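The crock on Miroslava Yatsenko's counter held 33 utensils when she finally emptied it onto a dish towel last March. She had four wooden spoons she liked and five she didn't. There was a melon baller. There were two potato mashers, one of them bent, and a pasta fork she could not remember buying.

"I cooked with the same six or seven things every night," she says. "The rest I just pushed out of the way to get to those."

Yatsenko runs the test kitchen at Vullimis, a small cooking school on the second floor of a former shoe warehouse. Her students come for knife skills and weeknight dinners. Many of them stay after class to ask about storage, and the question she gets most is what to do with the tools that don't lie flat in a drawer. Ladles catch on the drawer front. Whisks get crushed. A spatula put in at the wrong angle will jam the whole thing shut.

She now teaches a two-hour evening session on that subject alone. It fills up faster than the bread class.

## Start with the drawer

The session begins with everything out. Students bring their tools from home in a grocery bag and lay them on the table in groups: stirring, turning, scooping, whisking, and whatever is left. Yatsenko asks them to put a piece of masking tape on each handle and take the lot home again. Each time a tool gets used, the tape comes off.

After 20 days, anything still taped goes in a box in the closet. She doesn't tell anyone to throw things out. A turkey baster is a once-a-year tool and there is nothing wrong with owning one. It doesn't need to live beside the stove.

Most people end up with 13 or so tools they use often, she says, and a few get down to eight. Her own number went back up after she started making jam.

## Crock, rail or divided stand

There are three common ways to keep tools upright or hanging where a cook can reach them.

The crock is the cheapest. Any heavy jar will do, provided it is wide enough at the base that a steel ladle won't tip it. The trouble is the single opening. Handles cross at the bottom, heads tangle at the top, and pulling out a whisk brings a slotted spoon with it. Yatsenko suggests two small crocks in place of one big one.

A wall rail with hooks keeps each tool separate and leaves the counter clear. It needs a wall, though, and a landlord who doesn't mind screws. It also needs tools with a hole or a loop in the handle. Grease is the other drawback. Anything hung within arm's reach of a frying pan has to be washed whether or not it was used. Hevberg sells a freestanding version with a weighted foot, which solves the screws but takes up a good deal of counter.

The divided stand falls between the two. It has separate openings, so tools can be sorted by job, and most versions have some kind of tray underneath. El Khatib makes one in steel that Yatsenko likes for its weight. Parnov makes a lighter one with parts that come off for washing. Neither is cheap, and a wide stand is a poor choice for a galley kitchen.

Her rule for filling one is to leave room. She groups the turners and the whisk together and keeps at least one opening free while cooking, so that a tool in use has a place to go. Students tend to fill every slot the first day. By the second week they are fishing around for the spatula again.
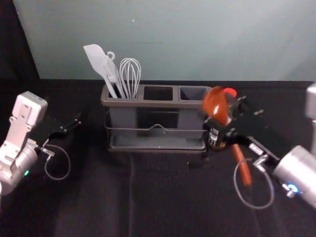 ## Keeping it clean

The base is the part people forget. Water runs down the handles, collects in the bottom and turns cloudy. If there is a tray, it should be lifted out and washed once a week with the dishes. Cups and liners need the same treatment. A crock should be emptied, scrubbed with a bottle brush and left upside down overnight.

Tools should go back dry. Yatsenko keeps a folded towel beside the sink and leaves everything on it for an hour after washing, whisks especially, as water hides where the wires meet the handle. Wooden spoons get longer.

Light-colored silicone and nylon will pick up stains from tomato and turmeric. A paste of baking soda and water takes out some of it. She has given up on the rest.

## Where to put it

Yatsenko places her stand on the side of the stove she stirs with, far enough back that the handles of her pots can turn without hitting it. For a right-handed cook that usually means the right. She asks students to stand at the stove, close their eyes and reach. Wherever the hand lands is close to the correct place.

Tall tools should stand toward the back or the outside, with short ones where they can be seen. If there are cabinets overhead, measure first. A long-handled spatula in a tall stand can need more clearance than people expect, and she has seen one student return two stands for this reason alone.

The school has now run the session for 200 people. Yatsenko's old crock is still in use. It holds chopsticks, a pair of scissors and the bent potato masher.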